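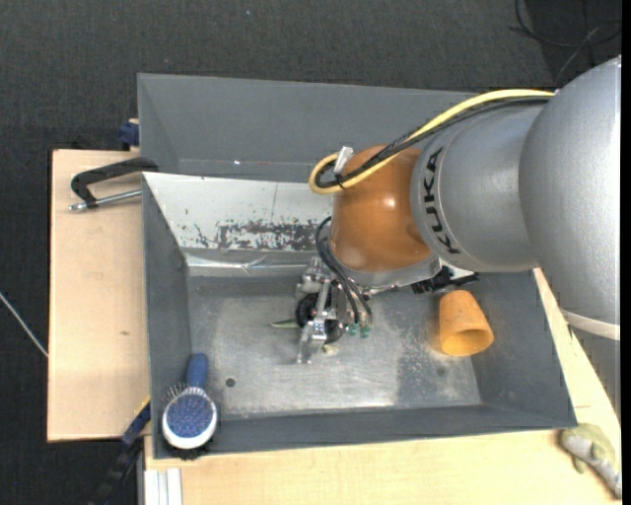 Search this journal
Search
Advanced search

4. Dialect words for narrow paths in the Rendale villages

Of all the things we asked people about, paths gave us the richest material by far. Every village in the valley has its own word for the narrow way that runs between two houses or two garden walls, and most have more than one! We had expected the old words to survive only among the oldest speakers. The recordings show something far livelier, and this section sets out what we found in Stulbridge and Luvstead, the 2 villages where we recorded in most depth.

4.1 The two main words

In Stulbridge the everyday word is "ginnel", said with a hard g by older speakers and a soft one by most people under thirty. In Luvstead, just over the hill, it is "snicket", and Luvstead speakers were quick to tell us that a ginnel is a different thing altogether (it must have a roof, or at least walls on both sides, while a snicket may have a hedge). Stulbridge speakers make no such distinction. They will happily call an open field path a ginnel if it is narrow enough to make two people walk in single file.

Figure 1 gives the share of each word by age group. What delighted us is how flat the Luvstead line is. "Snicket" is used as freely by the school-age group as by their grandparents, and the children have even made a verb of it: to "snicket home" is to go home the short way, usually through somebody's back garden.

Figure 1. Share of "ginnel", "snicket" and "alley" by age group in the two villages. Single mentions only; answers giving more than one word are treated in 4.2.

4.2 Answers with more than one word

Many speakers gave more than one word, and these mixed answers are where the boundary between the villages shows itself best. People who grew up in one village and married into the other tend to keep their first word for paths they knew as children and take the new word for everything else. One Stulbridge woman used "snicket" for every path in Luvstead, including those she had never walked down, and "ginnel" for every path at home. She was surprised when we played the recording back to her, then very pleased, and went on to give us 4 further words from her mother's side of the family.

"Alley" does turn up, mostly in talk about towns. It carries a faint sense of bins and bad lighting, and several speakers laughed at the idea that there could be one in Rendale.

4.3 Collecting the material

The recordings were made in kitchens, in the bus shelter at Luvstead and on foot, the last of these being much the most fruitful. A walking speaker will name a path without being asked. The transcripts hold 3,000 mentions of paths of every kind, and we tagged each one for speaker, place and the path meant, where this could be worked out. September was the best month for it, when the evenings were still light and the blackberries gave people a reason to stop and talk.

Section 5 turns to words for gates and stiles, where the pattern is quite different.

Last updated: 12/14/24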